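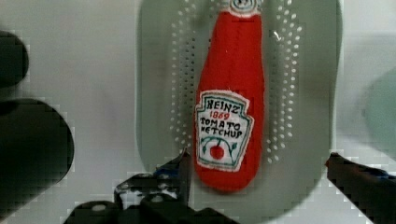 绣着HEINZ字样的红色毛绒番茄酱瓶

分类:手作与布艺 > 常见问题

毛绒食物玩具自己动手做:常见问题

这个页面收集了大家在Wustport手作小站留言里反复提到的问题。毛绒食物真的太好玩了!一片吐司、一颗豌豆、一瓶酱料,做出来都有自己的脾气。下面的回答会不定期补充,最近一次更新是2021年8月9日。

零基础能做吗?
完全可以。会穿针、会打结就够了。建议从煎蛋开始,两片白色不织布加一个黄色圆片,一个晚上就能做完,成就感特别足。吐司也不错,四边是直线,缝歪一点反而像刚切下来的。瓶子和水果这类立体的,等手熟了再碰。

用什么布料好?
不织布不脱线,剪完就能用,小件首选。想要抱起来软软的,就用短毛绒或者摇粒绒。我自己最喜欢摇粒绒,有一点弹性,转弯的地方很听话。长毛绒先别急着买,毛会夹进针脚里,挑毛挑到怀疑人生(但是做猕猴桃皮真的很像!)。

填充棉要买多少?
巴掌大的小件,一袋300克的PP棉能做好几个。先塞角落和细的地方,用筷子一点一点往里推,每次只撕一小团。整团塞进去很容易结块,外面摸着一个包一个坑。

瓶颈总是塌下来,怎么办?
瓶颈要先填,而且要填得比瓶身紧。如果还是软,可以在里面卷一小条不织布当芯子。给小小孩玩的就不要放铁丝或者硬塑料了,布芯足够。

返口留在哪里最不明显?
瓶子类留在底部侧缝,水果类留在果蒂下面,最后用藏针缝收口,再缝上叶子盖住。返口留四到五厘米比较舒服,太小了翻面的时候会把针脚撑开。

标签和文字是绣上去的还是印的?
都可以。手绣的话,先把字绣在一块单独的布片上,再把布片缝到主体上,绣坏了只要换布片,不用整个重来。字母用回针绣最清楚,笔画粗的地方再补一排缎面绣。布片边缘想要干净就往里折一道,喜欢毛边的直接缝也很可爱。

Horkatska纸样的尺寸包含缝份吗?
不包含,请自己加零点五厘米。打印时选“实际大小”,别选“适合页面”,印好先量一下角上的校验方格。纸样编号3447是香蕉,252是玉米,有几位朋友下载反了,所以在这里提一下。

Esfahani绣线会掉色吗?
我用过的深红和墨绿,第一次泡水时都有一点浮色。习惯是先把线单独泡一泡,晾干再用,深色线配白布的时候尤其不能偷懒。

做好以后可以机洗吗?
小件放进洗衣袋,冷水轻柔模式,不要烘干。带不织布贴片的还是手洗吧,不织布搓多了会起球。洗完趁湿用手捏一捏整形,放在通风处平着晾,里面的棉要多等一天才干透。

给宝宝玩安全吗?
三岁以下的孩子,纽扣、珠子、小铃铛一律不用,眼睛和花纹全部改成刺绣。所有接缝缝两遍,缝完用力扯一扯。线头松了就先收起来,补好再还给他们。

一套要做几件才够开“小超市”?
没有标准答案!我家那套现在有17件,孩子最常拿的还是胡萝卜和那片缝歪的奶酪。先做三五件玩起来,看孩子喜欢扮顾客还是扮厨师,再决定接下来做蔬菜还是做调料。

可以拿你们的纸样做了去卖吗?
自己手工做的少量成品可以,纸样文件本身请不要转卖或者上传到别处。市集摆摊的朋友欢迎发照片给我们看,去年12月Ondow市集上那一整筐毛绒饺子,我到现在还念念不忘。

纸样打不开怎么办?
先换一个阅读器试试,手机自带的预览有时会显示空白。还不行就在页面下方留言,写上纸样编号和用的设备,我们会重新发一份。

本网站使用Cookie来改善您的浏览体验。继续浏览即表示您同意我们使用Cookie。 接受 | 了解更多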